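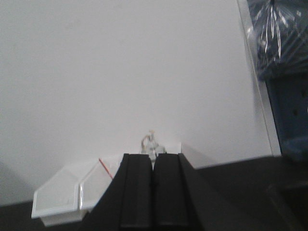

The new bench rules are good but still too long for a person who only wants to start the arm and work, one comment from Banent said after the draft was sent out in July. Could the most important points fit on one side of paper, the same comment asked, so that they can hang near the door?

The answer from Trindade is yes. The laboratory has now put into force its rules for robot arms on shared benches, and a one-page version comes with them. The full text has 11 points. It was written together with Tidex and Velero, and it applies to every bench where an arm is used next to ordinary laboratory work.

Most of the points concern people and cables. Before an arm moves, the operator must say it aloud and wait for an answer from everyone at the bench. Hands stay away from the fingers while the motors have power — also when the arm seems to be standing still. Cables must not lie where somebody walks, and each one should be checked along its full length at the start of a shift.
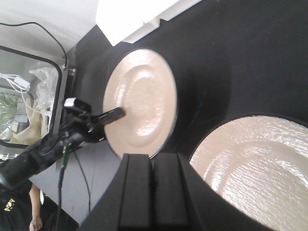 One arm reaches toward a round plate while a person stands beside the table.

The draft asked for two operators at all times. Velero found this too strict for slow work with light objects, and the final text asks for two operators only when two arms are moving on the same bench. In this case one of them watches and does nothing else. A change of the watching person is allowed, but both arms must be stopped first.

There was also a long discussion about sinks. Tidex wanted to forbid any arm on a bench with running water. The final rule is softer: the water stays closed during motion, and wet objects are dried before they come back to the work area.

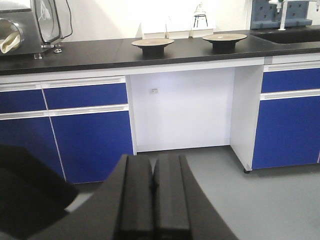 Bench with sink and drying rack, seen over the gripper.

The knee space under a bench must be kept free, and a chair may not be left there during a run. Drawers and doors below the counter are to be closed before the start.

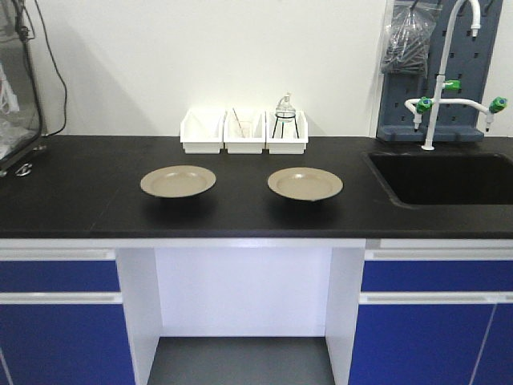 Vol. 11, No. 2, page 2

After the last run of the day, the objects go back to their places and the operator writes in the bench log what was moved, what fell and what was broken. Small events should be written too. Banent has already used a log of this type for around two years and has offered its form to the other groups.

The one-page version can be collected at the Trindade office from 9 a.m. Comments on the wording are still welcome — please give the number of the point you are writing about.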